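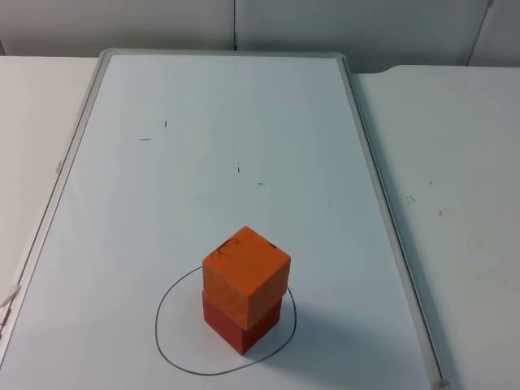
Getting Old Marker Off a Whiteboard

If your board has gone gray and ghosty, take it down off the wall before you do anything else. I cleaned mine upright for years, with drips running down the wallpaper and into my sleeves, and I can't tell you how much easier it is with the board lying flat across a couple of tables!

Start with a dry cloth and get the loose dust off. Then find the worst of the old writing and go right over it with a fresh dry-erase marker, wait a few seconds, and wipe. The new ink softens the old, and most of it lifts away together (my shopping list from last April came off this way, and I had quite given up on it).

For whatever is left, dab a little rubbing alcohol on a soft cloth and work in small circles. Try a corner first if you don't know what the surface is made of. Please don't reach for the scouring pad, however tempting it looks sitting there by the sink. Once the shine is scratched, every marker you own will stain.

Rinse with a damp cloth, then dry it well, and go along the inside of the frame with a cotton swab, where the black crumbs like to collect.

Wooden Blocks and Other Painted Toys

Wipe, don't soak. A cloth wrung out in warm water with 4 drops of dish soap is plenty for a whole basketful. Stand them on a towel to dry, well away from the radiator, and turn them over once or twice while you have your coffee.

Latifa Kettani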